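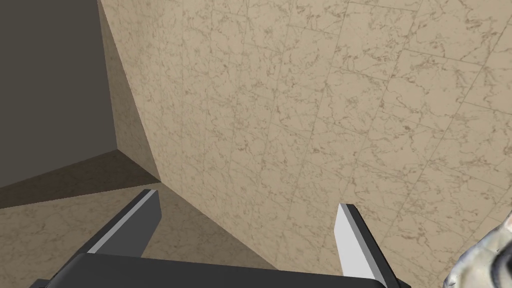 View over the open gripper in the simulated room, facing the tiled wall.

Setting Up the Simulated Cell Again

The simulated cell at Skikport was taken out of use on Tuesday and rebuilt from its stored settings. The work had been put off since December. What follows is a record of the procedure as it was carried out, written mainly for those who maintain the same kind of cell and who have asked by mail how the gripper is lined up after a change of model files.

The cell is a single arm with a two-finger gripper, placed in a furnished indoor room. The arm model is supplied by Flurov. The gripper model is the Drinel parallel type, which was adopted when the earlier three-finger model was withdrawn. The room belongs to the Rao set of interiors and has marble tile on the floor and on most of the walls. All three parts are kept in separate folders and are loaded in the order room, arm, gripper. Loading them in another order is possible, but the gripper then takes its position from the room origin and is found lying on the floor several feet from the wrist.

Condition before the work

The cell had completed 1,398 runs under the previous settings. The log showed 37 runs in which the fingers stopped short of the commanded opening, and in each of these the left finger was the one at fault. The difference was small. It did not affect the handling of larger objects, and for that reason it was left alone longer than it should have been. With narrow objects the effect was plain enough: the object was pushed to one side before both fingers were in contact, and the grasp was recorded as off center.

A second matter concerned the view from above and behind the gripper. After the last update the view point had been placed too far forward, and the gripper base had disappeared from it. An operator looking at the output could see two fingers but had no means of judging how the hand was turned. The written instructions call for the base to be visible along the bottom of the view with both fingers rising from it.

Lining up the fingers

The gripper was first commanded fully open with the arm at rest. The two joint values were read and compared. They should be equal and opposite, and they were not. The fault was traced to the travel limit of the left finger, which had been typed in by hand when the Drinel file was revised and had lost its last digit. The limit was corrected in the gripper file itself. An earlier attempt to correct it by adding an offset in the control settings was removed at the same time, and anyone who copied those settings from this page is asked to remove the offset as well.

The fingers were then opened and closed 72 times without an object. The joint values were written out after every movement and no further difference was found. The same check was made with the hand turned a quarter turn in each direction, as the weight of the fingers is included in the model and can hide a weak joint setting when the hand points straight down.

The inner faces of the fingers are a separate part from the dark bodies. They are kept in a light color so that they stand out, and their contact settings are not those of the finger bodies. After a reload it is necessary to confirm that the pads have kept their own friction value. On this occasion the right pad had kept it and the left had gone back to the default. The value was entered again and the file saved under a new number.

Position of the view

The view point is attached to the hand and moves with it. It was drawn back in small steps until the base of the gripper returned to the bottom of the view, and it was then tilted so that the gap between the fingers fell near the middle. The stored distance is now 310 millimeters from the wrist joint, measured along the axis of the hand. The former value has been kept in the file as a comment.

A wall is a reasonable thing to face while this is being done. The grout lines give straight edges to judge by, and an error in the lens setting will show as a bend in them well before it can be noticed on an object. The plain grey wall is of little help in this respect. It is also the darker of the two, and the dark finger bodies are harder to tell from it.

The lighting was not changed. There was a suggestion that the shaded strip at the foot of the grey wall be lightened, and it was decided to leave it. Rooms have dark corners, and the cell is expected to work near them.

Clearance from walls

The arm is permitted to bring the hand close to a wall but not to touch it. The rule is applied through a margin around the gripper shape, and the margin must be made again whenever the gripper file is altered. This step is easily missed. The old margin remains in the folder and loads without any warning, and the arm will then keep its distance according to a hand that is no longer there.

The margin was made again, the old one was deleted, and the hand was moved slowly along the tiled wall and into the corner. The arm halted twice on the first pass. Both halts were caused by the margin being applied to the floor as well as the walls, which had been ticked in error. The second pass was completed without a halt.

Routine care

The following is now done at the start of each week:

The joint values of both fingers are read in the open position and in the closed position.
The friction value of each pad is compared with the written sheet.
The date of the margin file is compared with the date of the gripper file. The margin file must be the later one.
One output from the hand view is opened and looked at by a person.

The last item was added after some discussion. An automatic check for the gripper base had been in place for months, and it passed every one of the faulty views. It had been looking for dark pixels and was satisfied with the shadow under a cabinet.

Remaining work

The arm still takes a longer path than necessary when it leaves the corner. Flurov has a newer joint file which is said to correct this, and it will be tried on a copy of the cell first. The textures of the Rao interior are also due to be replaced with a smaller version, as the marble takes a long time to load on the older machine at Skikport. The present settings will remain in use until both changes have been tested, and the file numbers will be added to this page at that time.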